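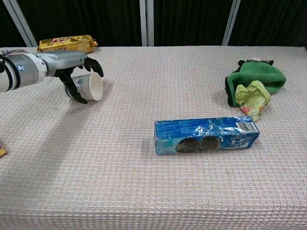 A robotic hand holds a paper cup on its side at the Cotley robotics club's practice table.

The cup was the hardest thing on the list. The students of the Cotley robotics club knew this already in February, when they wrote down what their arm should learn to pick up before the regional meet. A box has flat sides. A hat can be grabbed almost anywhere. But a paper cup gives way when the fingers close too much, and it slides when they close too little.

"We went through a whole sleeve of cups in the first evening," one of the older students told me. "After that we bought the large carton and stopped feeling sorry."

I visited the club at six in the evening, when most of the members had come straight from class. They meet in a hall behind the library, with black curtains on metal poles to keep the light even. The tablecloth has a pattern of small raised squares and everybody has an opinion about it. One group says it helps because things do not slip so easily. The other group says the fingertips catch on it, and they would like it gone before the meet.

There are 10 students in the team this year. They compete in a class called Dotent, where each team must clear a table of household things and put every item in the correct bin. The organizers do not give the list in advance, so the club practises with whatever is at hand: a box of chocolate sandwich cookies, snack packages, a green fleece hat, empty wrappers. The wrappers are disliked by all. They have no real shape, and the program must guess where to hold them.

The software is the students' own work, and they call it Clitska. It began as a school project two years ago and has grown in a way that not every member can follow. So far they have recorded 518 practice grasps, each one with a short note in a shared notebook. Some notes are very exact. Others say only "no" or "again no".

Money is a smaller worry than last year. A grant of $2,000 from Dong, a local machine shop, paid for spare parts and for the bus. The students still sell baking at the community centre — the lemon squares go first — and that money goes to the travel fund.

What surprised me most was how quiet the work is. One student watches the fingers, one watches the screen, and a third keeps a hand close to the stop button. Between the tries they argue in low voices about finger pressure, and about whose turn it is to sweep the floor.

The meet is in April. Before then the team wants the arm to take a cup standing, lying or upside down, and the upside-down one is still giving them trouble.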